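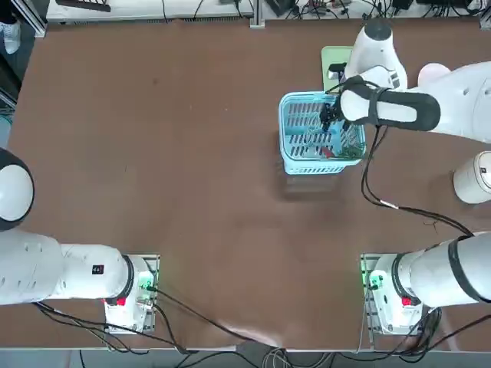 I've been meaning to put up a page about our tidying corner for ages, and January finally gave me the push (nothing like a cold month for sorting out cupboards!). We do everything on one big brown table at the Balik workroom, and it has become my favorite surface in the whole place. It's a matte, slightly mottled top, so it's very forgiving when I skip a wipe-down, and the raised white shelf along the far side stops things from wandering off the back. The light blue plastic basket has been living on it lately, over toward the shelf, and I have to say I'm completely sold on baskets for this kind of job. Blue against brown looks so cheerful too!

Where the basket came from: a housewares store in Citosbridge, on a rainy afternoon when I had really gone in for lamp bulbs. I came home with two sizes and no bulbs. The bigger one went straight to the laundry shelf and has been full ever since.

How I use it: anything without a home goes in first, and I deal with it at the end of the morning, usually by 11. Rubber bands, stray lids, clothespins, the odd glove, you name it. I used to make little piles all over the place and then lose track of which pile was which, so one basket is a big step up (my piles were terrible, I admit it).

The table: I wanted one deep enough to sort on without elbowing everything to the floor, and this was the one I kept going back to. The light gray metal rim at the front is my favorite part. It's a nice clean line, and I like a table with a proper edge. I clean it with warm water and a drop of dish soap, then a dry cloth, and that's the whole routine.

Next up is the drawer of mystery keys from the Jasov place, which I've been avoiding since we moved. I also want to try the folding trays from the Sarpong catalog, item 263, if they ever come back in stock. If you have a pair already, tell me whether they stack with things in them, because the catalog doesn't say and I have a narrow shelf waiting!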